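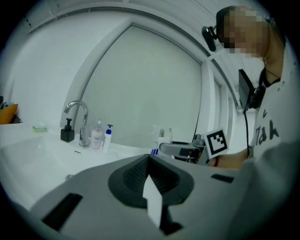

Sink counter, wrist view from the left gripper. Basin, faucet, soap dispenser, pump bottles.

June, 14:20. Bathroom counter tidy, notes for Kylie Faulkner and whoever picks up the Plenel runs.

Question from the Irby call was whether the counter task is ready to go on the chore list as "machine can do it." My answer is no, with partial credit.

Set so far is 768 demonstrations by hand with the two grippers. Policy trained overnight on Hoani, checkpoint 35. Tested on the Brument arm pair at the mock counter, same class of objects, different layout.

Pick and place of pump bottles: fine when the bottle stands clear. Next to the faucet the left arm goes wide and stalls. Gooseneck faucets are worse than the straight one we had before – the approach path wants to go through the curve.

Clear plastic: poor. The spray bottle gets grasped high, at the neck, or missed. Same trouble with the translucent pump bottle, less often.

Bar soap: did not attempt. Dish moves with the bar. Kylie wants a two-hand version, one gripper on the dish.

Toothbrush into cup: 7 clean insertions before the first drop, then nothing usable. I would not report that number outside the group.

Wiping the basin: follows the rim well, skips the area at the drain. Pressure is guesswork without a force reading.

Marker tracking held up in the white room. White wall, white counter and white basin give the visual odometry little to work with, so keep colored items on the counter during mapping.

Storage: 1,719 clips on the Irby drive including rejects. Rejects are not labeled yet.

To do: re-record the faucet-side picks with a slower approach. Check left finger alignment. Ask Plenel whether a person finishing the last two items still counts as done.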